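The planner that wouldn't commit 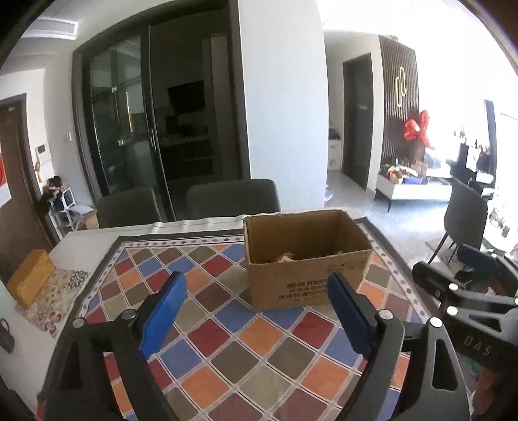
Yara Darwish writes grasp planning software at Menico, and she has strong views on cardboard. "A box is five planes and a hole," she says. "You'd think we'd have sorted that by now." Her test case is an open carton on a dining table, with crumpled brown paper down near the bottom and a tablecloth of coloured diamonds underneath. The cloth bothers her more than the carton does. Older versions of her segmentation code took every diamond for a separate object and made plans to pick it up.

The current release, Henine 2, waits until it has a stable estimate before it proposes a grasp. It waited rather a lot at first. "It would look at the paper, rank 1,000 candidates and choose none of them," Darwish says. "I've been to restaurants with people like that."

Her fix was a time limit. After 20 milliseconds the planner has to hand over its best guess, and the controller gets a confidence score along with it. Her colleague Gerd Pfeiffer, who maintains the controller, was not thrilled. "She moved the indecision into my code," he says.

They're still arguing over the threshold. Darwish keeps lowering it and Pfeiffer keeps putting it back, with increasingly short commit messages. The latest, from May, reads "no."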